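Rhonda Hiebert's money – where does the figure come from?

gotano_fan
Posts: 368
Every site I look at now says Rhonda Hiebert is worth 2 million. No source on any of them. She did four series of Pirkside and a few adverts. Does anyone believe this?

Butell
Posts: 470
I do. Pirkside was sold abroad and she'd get repeat fees. Add the house and it isn't hard to get there.

gotano_fan
Which house? The one she was renting when she did the Chan interview?

Butell
She bought it later. It was in the papers.

mossop
Posts: 200
Which papers? I've kept cuttings on the whole cast since it started and the only thing I have about property is a paragraph from March 1999 saying she was "looking to settle near the coast". Looking. I'd want more than that before handing her a seafront villa.

Repeat fees on a show that size were small change for anyone below the top two names, and she was billed fifth until the last series.

Butell
Billed fifth but she was in nearly every episode. You always do this mossop.

mossop
Do what, ask? The same sites have her married to the bloke who played her brother. They copy each other, spelling mistakes and all. One has her birthday in January and her star sign as Leo – make of that what you will.
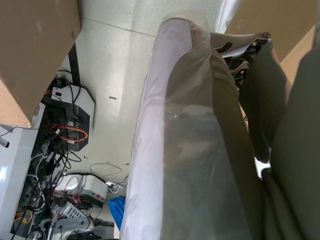 And if she did have that kind of money I doubt she'd have spent two winters doing panto in a town hall. I went to one. She was good, by the way, better than the script.

pennylane_b
Some actors like panto. My aunt did it for years and she didn't need the wages.

mossop
Fair enough, some do. Still doesn't get us to 2 million.

gotano_fan
Has anyone tried writing to her agent?

Butell
They won't tell you what she earns.

gotano_fan
No, but they might say if the marriage thing is rubbish. I'll send something this week.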